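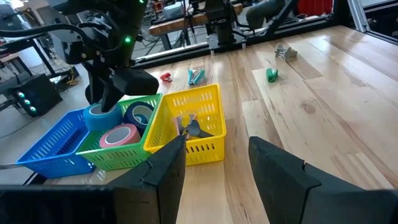
Blue, green, yellow. Tape lives in green.

Redoing small-parts storage on the bench at Esthorpe this month. Posting the rules as I settle them, mostly so I can find them again in April.

1/ Baskets are slotted plastic, open top. Slots matter more than color. Dust and clippings fall through, and you can see what is inside from the side without lifting anything.

2/ One category per basket. Green is tape: light blue, navy, pink. Yellow is hand tools, gray jaw tool in there at the moment. Blue is for whatever is in use that day and gets emptied at 6.

3/ Tape goes in flat, core up, where it fits. A roll stored on its edge picks up grit on the adhesive side and goes slightly oval under load. Flat rolls also lift out with one finger in the core.

4/ Do not stack rolls more than two high. The bottom one bonds to the basket floor in summer and you lose the first layer of tape getting it out.

5/ Row order is fixed left to right. I tried sorting by frequency of use at the Timuler shop and kept having to relearn it every few weeks. Fixed order is slower on paper and faster at the bench.

6/ Rims can overlap a little. Fine for access, bad for sliding. If you pull the middle basket toward you its neighbor comes along – lift first, then pull.

7/ Labels: none on the baskets. Color is the label. The inventory sheet carries the rest. Current sheet is at 1,201 lines, of which 83 are tape. That is too many tapes and I will be cutting the list.

8/ Someone asked about lids. No. A lid is a shelf, and then things are on the shelf.

9/ Also asked: drawers instead of baskets. Gbeho went with drawers. They work if the bench never moves. Mine moves.

10/ Still undecided on where cutters go. With the tape is convenient, but the blade nicks the outer wraps. With the tools is correct and mildly annoying. Leaning toward tools.

Cable ties are next. I have a bag of 3,000 from Skamalon and no basket that suits them.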